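Minutes, equipment review, 06/12/2021

Present: Yi-an Ki (chair, and minutes, there being no other takers), Purchasing, Workshop, Outreach, and the Ritchie Street site by phone, for as long as the phone lasted.

**1. Minutes of the April meeting**

Accepted with one correction. "The arm is adequate for our knees" should read "needs." Workshop asked for the original to be kept.

**2. Pemari tabletop arm kit: where we are**

The trial kit is on loan from Pemari for 54 days, of which 18 are left. The quote stands at $1,335 per kit, with gripper, wrist camera and software. The power supply is listed separately, as though some customers prefer the arm without one. Purchasing will ask for it to be thrown in.

Our ceiling is $2,000 per station. That has to cover the kit, a table clamp, spare finger pads and shipping. Purchasing thinks it can be done. Workshop thinks it can be done once.

**3. Assembly**

Workshop reported that the printed guide is clear up to step nine, after which it refers to a bracket by two names and a letter. Pemari support replied the same day with a better drawing and a cheerful note asking how we were enjoying step nine.

The cable along the forearm still snags when the wrist turns all the way left. A loop of Velcro has fixed it for now. Workshop wants a proper clip before we put the arm in front of anyone under twelve.

**4. Dadis, the other bid**

Dadis sent a revised brochure and no revised price. Their arm has the longer reach and a touchscreen. It also needs a yearly service plan, which Outreach described as "a gym membership for furniture." Ritchie Street spoke in favor of the reach, then dropped off the call. Left open until Dadis sends a number.

**5. Zivton software add-on**

Zivton offers a lesson pack that runs on the Pemari kit: sorting, stacking, and spelling short words with letters. Outreach has gone through the teacher notes and likes them, apart from the page on "growth moments," which seems to mean dropping things. The license is per site, and we have two sites. Yi-an to ask whether a site with an unreliable phone counts as half.

**6. Picking trials**

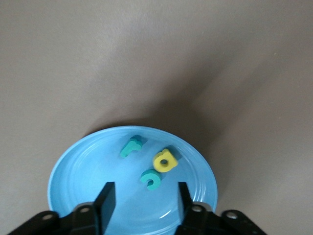

Workshop is running the spelling exercise from the Zivton pack with foam letters, as the kit's own wooden blocks are too easy and everyone is tired of them. Discussion centered on how letters should be presented. Outreach wants them laid flat in a row. Workshop prefers them as they are on the blue plate, with the "a" turned partly onto its side and the "c" opening downward, on the grounds that children will not be laying anything in a row. There was a short debate over whether r, a and c could be said to spell anything. Purchasing offered "car" and was thanked. Two teal letters and a yellow one were felt to be a fair color mix for the first lesson, though Workshop would like a round with all one color, to see whether the software is reading shapes or just picking favorites. The raised ridges on the plate rim also came up. Workshop will try letters resting against the rim, and the same set on a flat tray, and write down the misses for each.

Agreed that no pass mark will be set until both sets are done. Yi-an noted that we set the pass mark for the label printer after buying it, and that it passed.

**7. Actions**

- Purchasing: power supply question to Pemari; chase Dadis for a price.
- Workshop: cable clip; plate and tray trials; spare finger pads, black, the same as fitted.
- Outreach: mark up the Zivton teacher notes. Leave "growth moments" alone until we have a license.
- Yi-an: license terms; find out what happened to Ritchie Street.

**8. Any other business**

The good scissors are missing again. Next meeting to be held before the loan runs out, in the room with the working heater if Outreach can get the key.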